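Teaching the Vurano to Fold: Recording Your First Laundry Demos

Filed under: Guides, Getting Started
Posted in October by Roswitha Sperling

So you've bought the Vurano hand-held gripper kit, you've watched the launch video in which a jumper gets folded in the time it takes to sneeze, and now you own a black plastic claw and a quick start card in very small type. Welcome. The card covers charging and the warranty. This page covers everything else.

You'll need the gripper, the Pleris app on a phone or laptop, one bed, and some clothes you don't mind handling over and over. I started with towels because everybody starts with towels, and after an afternoon of them I had a very good record of me folding towels. Go to knitwear as soon as you can stand it.

Before you start

Update the firmware. The kit ships with an old version and the app won't mention this until you've finished a session and tried to upload it.

Run the calibration. Open the jaws all the way, close them all the way, do it again when the app asks, and then a third time when it pretends you haven't. If the width reading won't settle at zero, check for fluff between the fingertips. There will be fluff.

Check your storage. My first full session was 26 clips and came to more space than my phone had to give.

Recording a sleeve fold

1. Lay the sweater face down, roughly flat. Don't iron it with your hands first. A robot trained on perfect laundry will be useless in your house, and certainly in mine.

2. Start the clip with the gripper well back so the whole garment is in view, and hold still for a breath.

3. Come in low with the jaws open and close on the sleeve. Take a decent gather of fabric. A timid pinch on fine knit slides off halfway, and then you've taught the thing to be timid.

4. Lift before you travel. Dragging a sleeve across a bedspread brings the bedspread along.
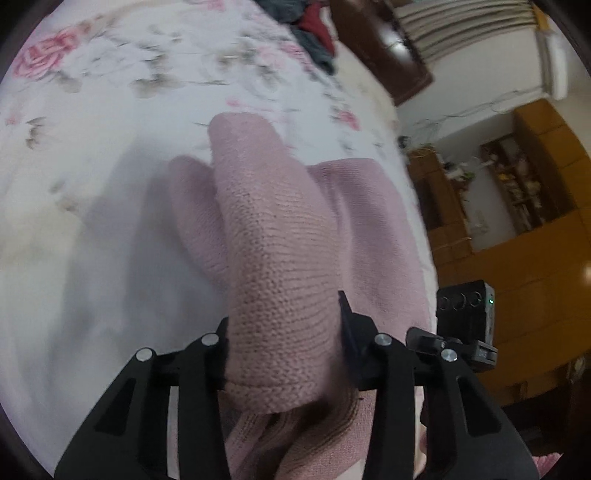
Sleeve pinched in the jaws, cuff pointing up. Fine knit like this wants a good handful.

5. Carry the sleeve across the back of the sweater, lower it, and open the jaws slowly. If you fling them open the cuff follows you home.

6. Back away, hold for another breath, stop the clip. Shake the sweater out and do it again.

Palesa Msimang, who answers the support mail at Jetik (they distribute the kit here), told me to keep the botched grasps as long as I recover within the same clip. I'd deleted 4 of my best disasters by then. Tag them "recovery" in the app and leave them in.

Common troubles

Blurry clips. You're moving too fast. Slow down until it feels silly, then go a touch slower.

Tracking lost. Usually a plain white wall filling the view. A patterned bedspread gives it more to hang on to, so Nan's florals finally have a technical justification.

Sore wrist. Swap hands between sets. The app has a left-handed setting, hidden under Display for some reason.

How many is enough?

The Thiele starter policy wants 171 clips of one fold before it will train at all. I had 312 by the time I liked the results, and "liked" means the arm got both sleeves in and left the hem for me. For the price, I'd hoped for the hem too.

Next guide: socks, and whether you should bother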